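Home | Products | Set-Up Guides | Service | Contact

Category: Set-Up Guides / Assisted Workstations

Gakard Bench Cell – Operator Guide
Section 4: Bringing the Cell into Daily Work

31/10/2025 | Verena Hauser, Technical Documentation

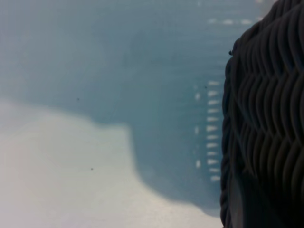 This section applies to sites where the Gakard bench cell takes over part of a picking or sorting task previously done entirely by hand. It assumes that the installation described in Section 3 is complete and that the acceptance sheet has been signed. It is addressed to shift leads and to the operators who will share a bench with the arm.

4.1 Division of work

The cell handles repeated pick-and-place movements. The operator remains responsible for loading, inspection, and any item the cell sets aside. The division must be agreed upon in writing before the first production shift.

1. List every task now carried out at the bench, including informal ones such as wiping down the surface or relabeling trays.
2. Mark each task as "cell," "operator," or "shared."
3. Name one person per shift as responsible for each shared task.
4. Post the completed list at the bench and give a copy to every operator on the rotation.

Note: Tasks left off the list tend to fall to whoever is standing nearest. Review the list with the people who do the work at present. A list prepared only from the written work instructions will be incomplete.

4.2 Start of shift

1. Confirm that the emergency stop is released and that the status lamp shows steady green.
2. Clear the work surface of personal items, loose paper, and tools.
3. Inspect the grip pads on both fingers. Look for lint, label residue, and small particles caught in the grooves.
4. Clean the pads with a dry, lint-free cloth. If residue remains, use the Leclerc pad cleaner supplied with the cell and allow the pads to dry fully.
5. Wipe the window of the wrist camera.
6. Select "Home" on the panel and wait for the arm to come to rest.
7. Run the six-item check cycle. Do not begin production until all items have been placed without a fault message.

CAUTION: Never clean or touch the fingers while the arm is enabled. Switch to "Hold" and remove the enable key first. The key stays with the person doing the cleaning.

Note: Solvent-based cleaners harden the pad material. A hardened pad may pass the check cycle and still lose its hold on smooth items later in the shift.

4.3 Working beside the arm

The marked zone on the floor shows the reach of the arm with a standard finger set. Operators may enter the zone only when the cell is in "Hold" or "Shared" mode. In "Shared" mode the arm moves at reduced speed and stops on contact.

1. Announce entry to anyone else working at the bench.
2. Press "Shared" and wait for the amber lamp.
3. Carry out the task from the operator side. Do not reach across the arm.
4. Leave the zone and press "Resume."

CAUTION: The noise level at the operator position must not exceed 65 dB in normal running. A rise in noise usually points to a worn joint cover or a loose tray. Stop the cell and report the fault to maintenance.

4.4 Set-aside items

When the cell cannot identify or hold an item, it places the item in the set-aside tray and continues. The operator empties the tray at each break and records the reason on the panel. Please choose the reason with care – the records are used to adjust the program, and "Other" gives the service team little to work with.

If the tray fills between breaks, the cell pauses. The pause is not logged against the operator and must not be used in individual performance reviews.

4.5 Changes to roles and breaks

Sites that install the cell should expect the operator's day to change. There is less lifting and repeated reaching, and more watching, checking, and deciding. Long periods of monitoring are tiring in a different way from manual work, and the rotation plan should reflect this.

1. Rotate operators between the cell and a manual bench at least once per shift.
2. Keep existing break times. Breaks must not be shortened on the grounds that the cell continues to run.
3. Schedule training within paid hours. The basic course takes six hours and is repeated when the program version changes.
4. Hold a review with all bench operators at the end of the first month of use. Sites starting up in January should allow for the yearly stock count when setting the date.

Note: At the Ziranska packing site, operators asked for the right to slow the cell without a supervisor code. This setting is now the default – see Section 6.2, Panel Permissions.

4.6 Pad replacement

Replace the grip pads after 300 operating hours, or sooner if the ridges are torn or worn flat. Replace both pads together. Pistard finger sets use a different fastener and need the adapter listed in Appendix B.

After replacement, repeat steps 6 and 7 of Section 4.2 and enter the date in the bench log.

Previous: Section 3, Installation | Next: Section 5, Fault Messages | Back to top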